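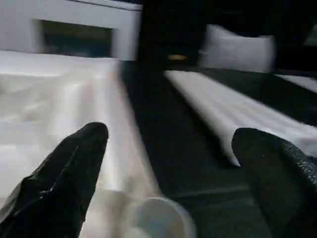

White plastic sheet or white satin for lining a work surface?

Sequeira board > Materials and surfaces

plultgate_12
I am trying to settle on a covering for a dark bench. The sort of thing I mean: white, glossy, a bit translucent, creased on the diagonal. I can't tell from the picture whether that is sheet plastic or a satin-type cloth, and the two would behave very differently for me. I sort small parts and keep them in clear cups. Which would you use?

dray_bench
Plastic, if there is any liquid involved. Satin wicks. I had a satin offcut under a tray for four months and the stain went through to the finish.

The creases matter more than the material. A cup set on a fold will lean, and a clear cup on a glossy white surface is hard to see in the first place.

mortise70
Disagree on plastic. Thin sheet holds every fold from the packet and slides on a smooth top. Cloth can be ironed flat and hemmed. If the OP only handles dry parts, the wicking argument does not apply.

dray_bench
It slides if you buy the thin stuff. Get a heavier gauge and clamp it at the corners. Ironing a bench cover every week is not a process I would sign up for.

vokbridge_lab
Two separate questions here.

1. Flatness. Roll the sheet around a tube overnight with the creases facing out, then lay it flat under weight. On Monday I did this with an old piece from the Vokbridge store and most of the fold lines were gone by noon.
2. Visibility. Gloss is the problem - streaky highlights hide the rim of anything transparent. Use a matte cover or put a colored ring on each cup.

mortise70
Agreed on the second point. I would go further and leave the dark surface bare where the cups stand. A clear rim shows up better against dark than against shiny white, at least under my lamp.

plultgate_12
Dry parts only, so wicking is not a concern. I do have an overhead lamp and glare is already an issue. Would sanding the plastic help?

vokbridge_lab
Yes, wet sand with 2000 grit to take down the shine. Test a corner first. Coarser paper leaves scratches that collect dust.

dray_bench
Or buy matte sheet. Drallaven sells it by the yard and you skip the sanding entirely.

plultgate_12
Ordering one yard of the matte. I will cover the left side of the bench only and keep the cups on the bare part.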